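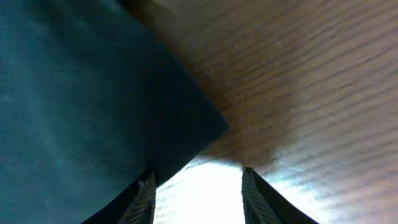

Re: [floor-automation] Folding cell, staffing and rates

On the October thread, Natália Azevedo wrote:

> We are two months behind Curstead on this and I would like to know
> what the operators do once the arm takes over the first pick. Our
> people at Prirnach were told "supervision", with no job sheet behind
> it. Does the rate still count against the person at the table? And
> who clears a missed grasp?

Answers from the Staltlow side, in the order asked.

Job content. Each table had one folder and one stacker. With the arm on the first pick, the folder now squares the piece, checks the hem and releases it. The stacker's job is unchanged. We wrote a job sheet before the second table went over, and I can send it off list. It has 7 tasks, 2 of which did not exist before (finger pad inspection at start of shift, logging of missed grasps).

Rate. The individual rate was dropped. Target is 400 pieces per table per shift, booked to the table. The operators asked for this, as they do not control the cycle time any more. Pay grade went up one step for those signed off on restart.

Missed grasps. The operator clears them. Stop, move the cloth by hand, restart from the panel. Maintenance is called only on a repeat fault at the same position. Corners are where most of our misses are logged, and dark cloth is worse than light under the present lamps. Glare off the table top does not help the wrist camera. We have a matte cover on order from Abugri.
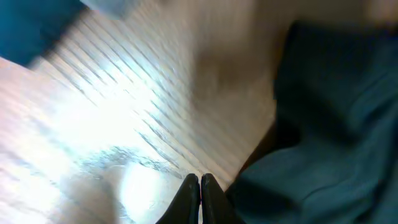

Wrist view, fingers nearly closed, teal cloth to the right.

Pads. We inspect daily and replace at 1,000 cycles. That is conservative, but a worn pad shows up first as extra clearing work for the operator, and that time was not in the original staffing plan.

Still open here: the folders report more standing still and less walking than before. We are trying rotation between tables every two hours. No figures yet. If Curstead has tried a different interval, please post it.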